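Cuaderno de taller, Grallomwood (el juego, no el bosque)
febrero de 2023

Sigo con la banda de la Grulla. Samran insiste en que necesitamos un grupo rival que incordie al jugador durante el primer tercio, y tiene razón, aunque me fastidie porque el hueco en el guion lo dejé yo. De momento se llaman los Camum, visten todos igual (un solo modelo, tres paletas, el presupuesto manda) y bloquean caminos. Les he escrito 147 líneas de diálogo, de las cuales se salvan las que no intentan ser graciosas.

Motivación: la versión anterior era que odiaban a los domadores. Sin más. Chutima la leyó y preguntó a qué se dedicaban por las mañanas. Buena pregunta. Ahora trabajan en el puerto de Suksawat, llevan el pescado a la lonja y sabotean el torneo en su rato libre, porque la capitana Kereck perdió la final y ellos no se lo han perdonado al árbitro. Ella sí, y eso da para una escena bonita en el faro si nos dejan meter el faro.

Combates. El primero, en el puente, era imposible. Tanui lo jugó con el equipo inicial y cayó 15 veces seguidas, la última sin tocar el mando, por curiosidad. El cangrejo de la banda repetía Coraza cada turno y la defensa subía sin tope. Le he puesto tope. Ahora el cangrejo es una mascota deprimida, pero se le gana.
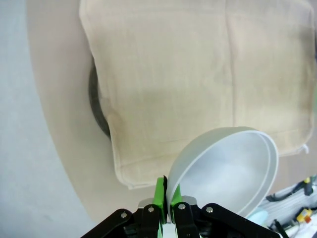
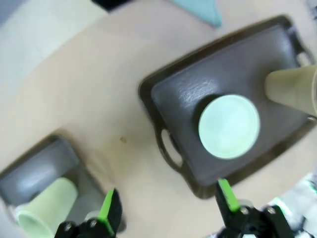 Un cuenco blanco y dos bandejas oscuras.

El segundo combate (almacén) va mejor. Queda por decidir si la banda comparte objetos curativos o cada uno lleva los suyos. Si los comparten, el jugador puede agotarles la bolsa y huyen, que es lo que yo quería. Si no, aquello dura unos 40 turnos y la música entra en bucle por el peor compás. Charoen Jaidee dice que ese compás es intencionado. Lo apunto sin comentarios.

Ojo con los Charoen: Jaidee hace la música y Chareonsuk el código de eventos. El lunar en la tabla de tareas que pone «Charoen, arreglar» lleva dos semanas sin dueño y cada uno lo daba por cosa del otro. A partir de ahora, apellidos.

Fallo 1,371 del registro: si hablas con la centinela de los Camum desde la izquierda, se aparta, te pide perdón y desbloquea el torneo entero, créditos incluidos. Chareonsuk sospecha de la variable de reputación, que arranca sin valor en partidas nuevas. A mí me parece el mejor personaje del juego y propongo conservarla en algún sitio, con otro sombrero.

Nombres descartados para el grito de guerra: los de la lista larga, todos. Tanui votó por el silencio. Puede que lo probemos: doce matones que llegan, se plantan y no dicen nada. Ahorra traducción.

Pendiente para marzo:
Rehacer la entrada de Kereck, que ahora aparece de espaldas y habla con un barril.
Pasarle a Samran el texto del faro, recortado.
Revisar la paleta verde de los Camum, se confunde con los arbustos de la ruta del norte.
Preguntar a Jaidee por el compás. Otra vez.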